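The Bottle That Wouldn't Leave the Table

Every shared table acquires one permanent resident, and it is almost never the person paying the rent.
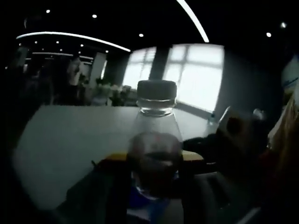

My studio at Nundomholm came with a table, a big window and a house rule that everything gets put away by 7. I have managed this with pens, plates and a stapler I was fond of. Bottles are another matter. The clear plastic one with the dark gray screw cap has outlasted two cleanups and one stern talk I gave myself in August. It has lately been joined by a smaller clear one, farther back, like a cousin who only came for the weekend.

A tidying guide from Ustwood says to pick up each object and ask where it lives. Mine lives on the table – that's the whole difficulty. The guide's other method is to set a timer for 14 minutes and keep moving. I spent most of them reading the guide.

So I bought a Traditer shelf, narrow enough for a single row, and gave it the spot by the door. It holds 20 bottles if you don't mind them touching. At the moment it holds my keys, a lemon and the instructions for the shelf.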